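Support > Erkum > Label printing > Resolved tickets

Label queue stalls partway through the morning batch, later labels print twice

Opened by: Bożena Urbańczyk, Nusasdale
Assigned to: Rasmus Org
Component: Brokusier print relay
Status: Resolved, fix pending in next relay build

Original report

We use Erkum for orders and Brokusier to pass shipping labels to a thermal printer at the packing shelf. We sell replacement parts for sewing machines, mostly small cartons and padded envelopes. The batch is released from the office PC at 7:40 and the labels come out while we pack.

Since the relay update in March the queue stops partway through the batch. Erkum shows every label as "sent". The printer shows ready, no error light, paper loaded. If I restart the relay, printing continues, but the first few labels after the restart are copies of ones that already came out. Yesterday I stuck a duplicate on a second parcel before I noticed. The carrier has been told.

What I have tried:
- Restarted the printer only. No change.
- Restarted the relay only. Printing resumes, with duplicates.
- Restarted the office PC. Same as restarting the relay.
- Swapped the USB cable. No change.
- Printed the test page from the printer itself. Prints correctly.

Small batches go through. I have not seen it happen on a Saturday, when we send very little.

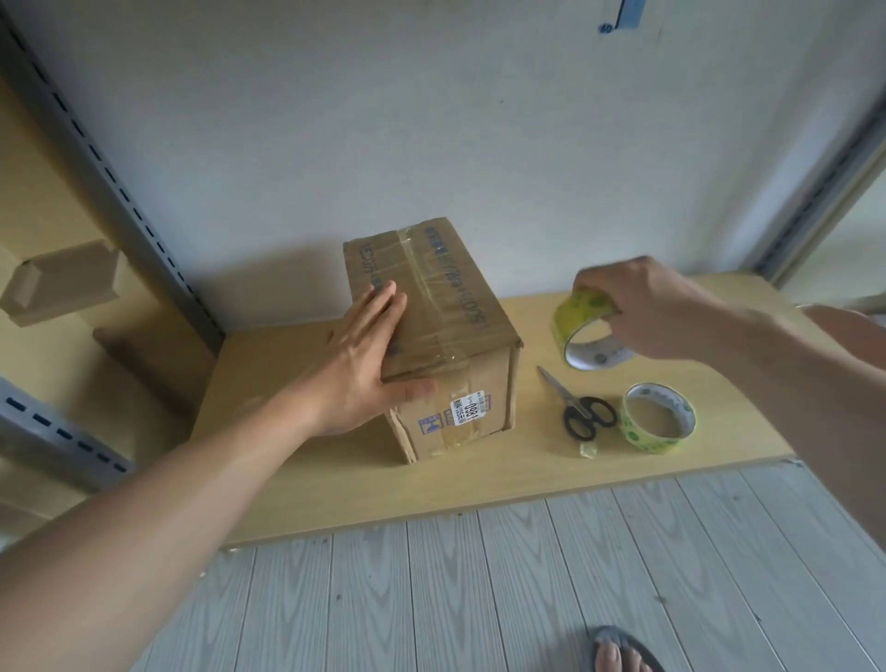 Carton at the packing shelf, label number 0981.

Reply - Rasmus Org

Thanks, that is enough to start on. The cable and the printer can be set aside for now. A printer fault would normally leave the job in the operating system's queue, and it would not explain the copies.

Please send the following:
1. The relay log for one morning when it stalled. In Brokusier, open Tools, then Export log. Do this before restarting the relay, as a restart begins a new file.
2. The size of the batch on that day.
3. The value under Settings, Queue, Acknowledgment mode.
4. Whether the Aidoo carrier plug-in is enabled. It is listed under Extensions even when it is switched off.

Until we know more, release the batch in smaller parts. If it stalls, compare the first labels after the restart against the last ones before it, and discard any repeated tracking number.

Reply - Bożena Urbańczyk

Log attached from Wednesday. The batch was almost 200 labels. It stopped at 8:15. Acknowledgment mode is "Deferred". I did not set that and did not know it was there. Aidoo is enabled, we need it for the return slips.

One thing I should have put in the first message: each order sends two jobs, the shipping label and the return slip. The return slip goes to the same printer. Before March they came out as a pair. Now I sometimes get several shipping labels in a row and then the slips, so we have to sort them on the shelf.

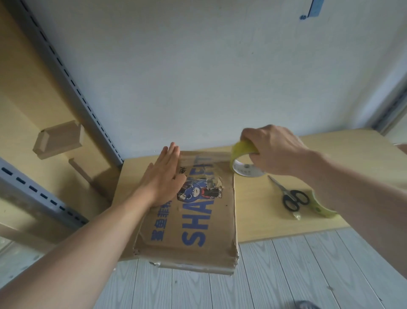 I split today's batch into two parts as you suggested. Both finished. There was a pause of a minute or so in the second part, but it cleared without a restart.

Reply - Rasmus Org

The log shows the cause of the stall. Summary below.

In Deferred mode the relay hands a job to the printer driver and keeps the job in memory until the driver confirms it. Confirmations are collected and written in groups. The relay has a fixed amount of space for unconfirmed jobs. When that space is full it stops handing over new ones, and it also stops reading confirmations, because both are done by the same worker. It then waits for space that it will never free.

After a restart the relay reads the last group that was written to disk and sends everything after it again. Those jobs have already been printed, so you get copies. Erkum marks a label as sent when the relay accepts it, not when it prints, and for that reason nothing looked wrong on the office PC.

The March update changed the default from Immediate to Deferred. Existing installs were supposed to keep their old value. Yours was not kept, and I suspect the value had never been saved explicitly, so the updater treated it as a new install.

The order of the slips is a separate matter. Aidoo creates the return slip in its own call to the carrier, and with Deferred mode on, the relay no longer waits for it before taking the next order.

Please make these changes outside packing hours:
1. Close Erkum on the office PC.
2. In Brokusier, go to Settings, Queue, and set Acknowledgment mode to Immediate.
3. Press Save even if the button looks grayed out after the change. It is a display fault, the button works.
4. On the same page, tick "Keep linked jobs together".
5. Go to Tools, Clear held jobs. Anything listed there has been printed already - check the tracking numbers if in doubt.
6. Restart the relay, then open Erkum.

Do not raise "Held job limit" as a workaround. I tested it at 1000 and the stall only arrives later, with a longer run of copies after the restart.

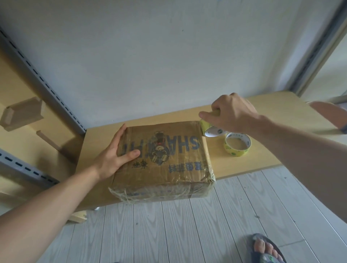 Reply - Bożena Urbańczyk

Changes made last night. The held list had eleven entries, all with tracking numbers that had gone out. Cleared.

This morning I released the whole batch in one go. It went through without stopping, no copies. Shipping label and return slip came out in pairs again. Printing is a little slower per label than before, but it still runs ahead of the packing, so it makes no difference to us.

Is there a way for Erkum to show that a label has been printed, and not only sent? It would have saved me a morning.

Reply - Rasmus Org

Good. The slower pace is expected in Immediate mode, as each job is confirmed before the next is handed over.

Printed status: not at present. The relay knows it, but the Erkum side has no field for it. I have added your ticket to the existing request.

The worker fault is logged with the relay team and will be corrected in the next build. Stay on Immediate after that build unless you have a need for Deferred. After any relay update, open the Queue page and check that the value is still there.

Closing this one. Replying will reopen it.

Related tickets
- Return slips print on the wrong paper size after Aidoo update
- Save button grayed out on Brokusier Queue page
- Request: show printed status in Erkum order list
- Relay does not start after Windows sign-out
- Barcode too light on thermal labels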